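Workshop notebook, Prellent job
2026-01-07

Back on the furniture room task after the break. Goal as written by the client side: robot tidies the sitting area between visitors, room staff "freed up for guests." I copied that phrase out in December and I still don't know what it means in hours.

Went through the shift sheets Baltero sent over. Before the trial the room had 4 people on a rotation. Now it has 3, and one of those spends a good part of the shift standing near the robot in case it stalls. So the tidying went to the machine and the watching went to a person. The watching pays the same and by all accounts is duller. Asked whether anyone had been asked if they wanted that swap. No answer yet.

Cushions are still the sore point. The staff set them by eye, pattern facing out, and they redo each other's work without thinking about it. Ciobanu's task spec says "cushion upright, on seat" and the scoring goes by that. A cushion can pass the spec and still look wrong to anyone who works there. They fix it by hand later and the fix isn't logged anywhere, so on paper the robot did the job.

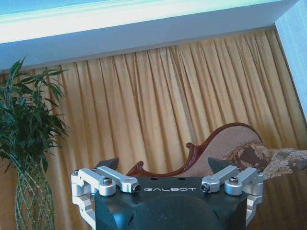

Run 301 is the one everybody wants to put in the slides. I'd like to see the 2 before it in there too, or drop the slide. Stolby's time saved figure counts from the start command to the release and leaves out setup, resets and the walk to go find someone with the tablet.

I don't think the thing is useless. Bending over low seats all day is hard on the back and two of the staff said they'd gladly hand that part off. Fine, then measure that. Right now we're measuring seconds per cushion, and no one in that room ever complained about seconds.

To do:
- get a tally of hand fixes, even pencil marks on a sheet
- ask for the rotation for the rest of the month
- spec wording for pattern side, talk to the room staff first this time
- fingertip wear, check again before next block
- find out who signs off if the third person gets moved too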